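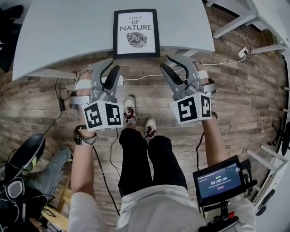

## 10/13/19, poster wall, front room

Sunday, so I had the workshop to myself until Bheki Mabuza came by after lunch. Good day for the fiddly stuff! The job is still the Mudbridge front room: get the framed pieces up, get the desk settled, stop walking around things on the floor.

The LOVE OF NATURE poster is leaning against the front of the white desk for now, standing right on the wood floor. I kind of love it down there (the black frame looks sharp against all that white, and the leaf drawing has really fine veins you only notice when you're sitting at floor level with it). Bheki says it's a trip hazard and he's right, so up it goes, but I wanted to see it next to the curved edge first. I think the slant of the leaf plays nicely off the curve. A straight desk would have made it look stiffer.

### Where it goes

Went back and forth on this forever. Options were over the desk, or on the short wall by the door. Short wall is the Flutodell plaster, which crumbles if you look at it wrong, and I'm still mad about the hole from last time. Over the desk, then. I want the lettering readable from a chair. NATURE is big and bold so no problem, but LOVE is small italics and OF is even smaller, and if we hang it too high people will just read NATURE and wonder what the leaf is for.

Marked the wall in pencil at 214 cm from the door trim for the center line. Didn't drill. Checked the mark twice with the long level and once with the short one, and the short one disagrees, so the short one is going in the drawer until I find out what's wrong with it.

### Hardware

- Brandes hooks, the 18 mm ones. We have 2 left, enough for this frame and nothing else.
- Okis wire for the back. The piece in the blue tin is too short, don't bother unrolling it like I did.
- Felt dots for the bottom corners, black if we have them.

Bheki wants to skip the wire and hang straight off the hooks. Fine by me if the frame back is solid enough, haven't checked yet.

### Still open

The desk. I'd like it pulled forward a hand's width so the cables can drop behind it, but then the chair gets tight. Try it with tape on the floor before we shove anything. Also the order for the other frames (796 on the slip, ask for that number at the counter) might not show up until December, so let's not plan the whole wall around them yet.

Pencil mark is faint, bring the lamp.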